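3.2 Storage of sachet samples before moisture testing

Single-serve stick packs lose quality mainly through water vapour entering at the end seals. The laminate itself is a good barrier, and earlier work on drink powders has treated the long back seam as equal to the film. We tested that assumption on unprinted packs filled on the Clollano line at Nostaven.

A batch of 2,000 packs was drawn in August. From these, 200 were taken at random and split evenly between a dry room and a humid cabinet. Each pack was weighed on arrival and again every 2 weeks. Packs that had visible creases across either crimp were kept in the trial but marked, as creasing is common in trade and leaving them out would flatter the results.

Weight gain in the dry room stayed within the error of the balance. In the humid cabinet the gain was steady, and the marked packs took up more water than the rest. Dye placed inside emptied packs travelled along the crimp folds and did not cross the back seam.
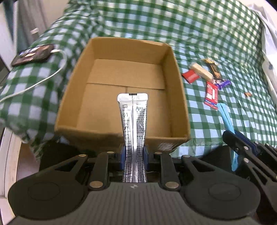
Figure 2. Stick pack and open carton.

Secondary packaging was left out of the model. A carton slows the movement of air but offers little resistance to vapour, and its effect depends on how it is closed. With no lid, as for the carton in Figure 2, we treat it as having no barrier value. The same figure shows the two features measured in Section 3.3, namely the raised seam along the back of the pack and the flared, dotted crimp at its top end. Crimp width was read at the centre and at both corners, and the lowest value was used in the Brekamar leak equation.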